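Household Management > Table Linens and Surfaces > Clearing and Waste

Feltell_Housekeeping
Members are asked to comment on the clearing of used wrappers from tables dressed in satin. Our present guidance directs that all foil, paper and film be removed before any dish or basket is moved. It was written for a hall in Bragança with 20 tables, and I am not convinced that it suits a single long table in a furnished room.

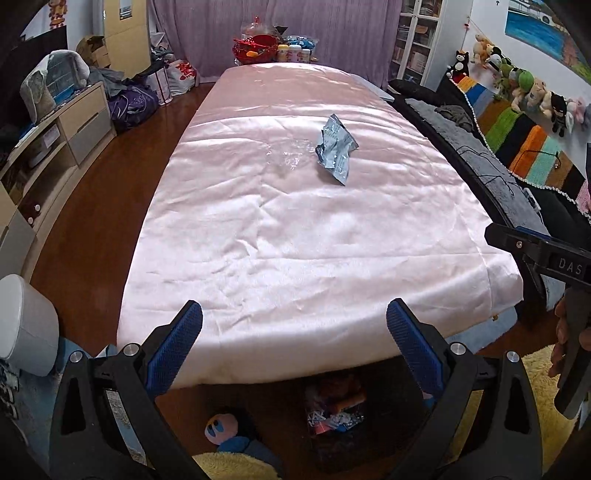 My proposal is that clearing should begin at the front edge and proceed toward the back, with baskets and jars left in place until last. Satin creases readily, and moving the heavier items first tends to drag the cloth.

linen_desk_1531
I must disagree. Foil with sharp corners will snag satin if it is pushed along. It should be lifted straight up, wherever it lies on the table, and placed in the bin before the soft paper is touched. The Lolano linen sheet gives the same order.

Feltell_Housekeeping
The point about lifting is accepted. I would still keep the bin on the floor close to the front of the table — carrying each wrapper across the room is how they get dropped. A plain black bin with a smooth inside is sufficient and wipes clean.
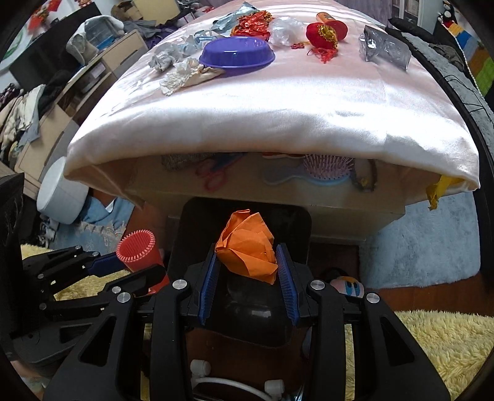 Kondulel asks whether paper and foil ought to go into the same bin at all, as the local collection in many towns requires that they be separated.

linen_desk_1531
Where separation is required, a second bin should be provided. I do not support sorting on the cloth itself. Bowls should also be lifted and checked underneath before the cloth is taken off.

Kondulel
Agreed as to the bowls. I remain opposed to the front-to-back rule, which I tried in June and found slower.

Feltell_Housekeeping
The rule will be reworded as optional. The instruction to lift foil will be added to the guidance.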